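Unit 4 handout: Choosing a simulation package
Instructor: Jabari Nyaga

This unit looks at the Drallow simulation kit from Rarner, which the department has on trial until July. You will use it for both lab exercises, and your short report should say whether we ought to buy it.

What the kit includes
Drallow comes with a two-arm mobile robot, a set of furnished rooms and a library of 1,257 household and office objects. The base license covers 10 seats. Guthrie, the package we used before, has a smaller library but starts faster on the lab machines.

What to check
Load the office room and move each arm separately before you try both together. Note how the grippers open, how close the robot can get to the desk, and whether small items stay where they were placed. Run each task 300 times with the script in the course folder — do not change the random seed.

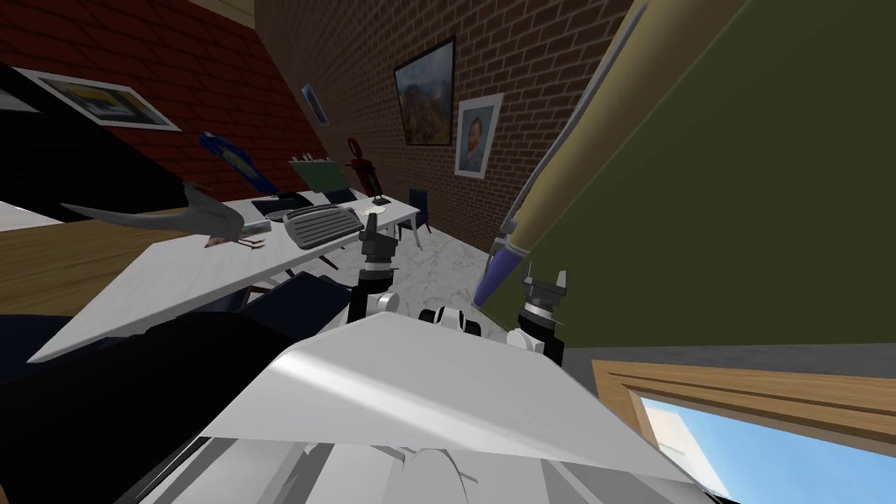 Can a controller tuned in Drallow go straight onto a real robot?
Plan on retuning it first. Friction and motor delay in the simulator are only estimates, and grip force is usually the first setting to need work.

Report
Hand in 3 pages, with your log files attached. Reading for the next unit: the Wundwood notes on grasp planning, first half only.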